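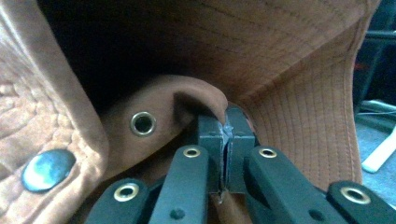 Search tickets Search all Open Closed Advanced

Right gripper width reading jumps during capture, Illum rejects episodes

Product: Tiden hand-held gripper kit, pair, with head camera
Software: Illum recorder
Site: Batley
Opened by: Seren Maddocks
Assigned to: Geert Van Damme, Ruddock support
Priority: Normal
Status: Closed, fixed by part replacement

Seren Maddocks wrote:

We have the Tiden kit on a trial from you and are using it to record two-handed work on soft goods, caps and bags mainly. It ran well for the first stretch. Since Monday the right gripper has been giving bad width readings. The value follows the fingers normally, then jumps to fully open for a moment and comes back. Illum marks the episode as bad and leaves it out of the export.

The camera on the same gripper keeps recording through the jump and the picture looks normal. The left gripper has not done this at all.

What I have tried so far:
- Restarted Illum and the recording computer. No change.
- Ran the open/close calibration on both grippers. It passes every time.
- Moved the right gripper to the other port on the hub. No change.
- Cleaned the finger pads. No change, but they needed it.

Out of 170 episodes, 40 were rejected. The trial plan is 1,000 episodes, so I would like to get this fixed before we go much further.

Geert Van Damme wrote:

Thanks for the detail, Seren. The calibration passing makes me think the sensor itself is all right, because calibration is done with the gripper held still. Two questions. Does the jump happen while the fingers are moving, or while they are holding something? And does it happen if you work the trigger with the gripper resting on the table and no item in it?

Please also send the log for one of the bad episodes. It is in the session folder, under diagnostics.

Seren Maddocks wrote:

Log uploaded. I went through a batch with Branwen Mathias, who does most of the recording. On the approach, with the fingers apart, the reading is steady. We never saw a jump in that part.

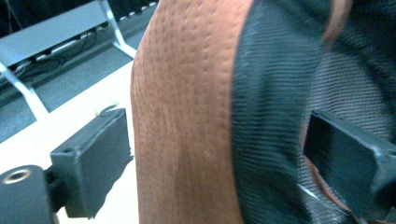

Gripper camera, fingers on either side of the perforated piece, mesh at right. Not yet gripped.

The jump comes later, once the item is gripped and Branwen starts to turn her wrist. With the gripper resting on the table it does not happen. I worked the trigger for several minutes and the line in the Illum plot was clean.

We also tried it with a lighter grip in case it was load on the linkage. Same result as with a firm one.

Geert Van Damme wrote:

That helps. The log shows the width sensor dropping off and coming back each time. Illum fills the gap with its default value, which is fully open, and that is your jump. So the gripper is not measuring wrong. For a moment it is not sending a measurement at all.

The camera and the width sensor have separate wires inside the one cable. One can drop out without the other, so a good picture does not clear the cable.

How is the cable run on the right side? In the setup guide it goes from the gripper back along the forearm, with a strap near the wrist and another above the elbow.

Seren Maddocks wrote:

We stopped using the straps in the first week. Branwen found the wrist strap tight and the cable has been loose since then. The left one just hangs down off the gripper.

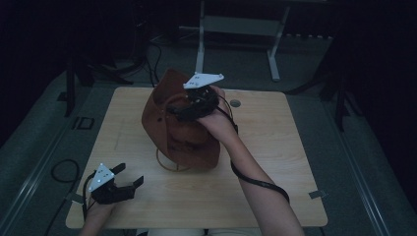

Head camera, bag task. Right gripper closed on the rim, left gripper open.

The bag is the worst task for it. It has to be held by the rim and turned, and the right hand does most of that work. More than half of the rejected episodes are bag episodes. The rest are caps, where the right hand also turns over during the task.

Should I be looking at the connector or at the cable?

Geert Van Damme wrote:

Both, in this order. Please stop recording while you do it.

1. Power down the hub.
2. Unplug the right cable at the gripper end. Look for a bent pin or a loose collar.
3. Plug it back in and turn the collar until it clicks. It is easy to stop one turn short.
4. Power up, open the live plot in Illum and hold the gripper still.
5. With your other hand, bend the cable gently just behind the connector, first one way and then the other. Watch the width line.
6. Do the same at a point farther down the cable.
7. Swap the left and right cables and repeat 4 to 6.

If the jump follows the cable to the left gripper, it is the cable. If it stays with the right gripper, the socket needs to come back to us.

Seren Maddocks wrote:

Done, finished at 4:15 p.m.

Pins are straight. The collar was not fully home but tightening it did not cure the problem. Bending the cable just behind the connector makes the width line jump almost every time. Farther down, nothing. After the swap the fault moved to the left gripper, and the right one was clean with the left cable on it.

So it is the cable. Can you send one? We have no spare in the case, and the packing list says there should be one.

Geert Van Damme wrote:

Agreed, cable. I have asked Thaddäus Mayrhofer in our parts room to send two, one to fit and one for the case. The spare should have been in there and I have noted that on your trial record. No charge for either.

I am also sending the wider wrist straps. They close with a longer tab and most people find them easier to wear for a full session. Please leave a hand's width of slack between the strap and the connector so the wrist can turn without pulling.

Seren Maddocks wrote:

Parts arrived this morning. New cable fitted on the right, strapped as you described. Branwen is fine with the wide strap.

We started with caps again, gripping at the edge and by the band inside.

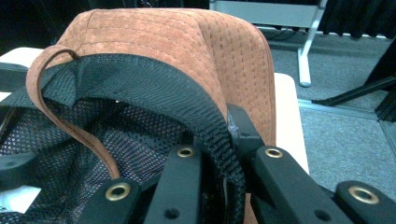
No jumps in the cap episodes, and none in the bag episodes we did after lunch. I left the live plot up the whole time and the width line stayed clean on both sides.

One request for whoever looks after Illum. Could it show a missing reading as missing? Filling the gap with fully open cost us a couple of days, as we thought the gripper was slipping. A gap in the line would have sent us to the cable first.

Also, what happens with the 40 rejected episodes? The video is good in all of them. Do we have to record them again?

Geert Van Damme wrote:

Glad it is running. I passed the request on to Nest Bevan, who handles the recorder. She agrees with it and has it on her list for the next release. I do not have a date.

On the rejected episodes: any where the dropout is 5 samples or shorter can be repaired. Open the episode, choose Repair width and Illum will fill across the gap from the readings on each side. Anything longer should be recorded again. In the log you sent, most of the gaps were short.

Please put the old cable in the return bag that came with the parts. Label it with the ticket number.

Seren Maddocks wrote:

Repair worked on 31 of them. We will redo the other nine with the bag tasks tomorrow. Old cable is bagged and going out with the afternoon pickup. OK to close.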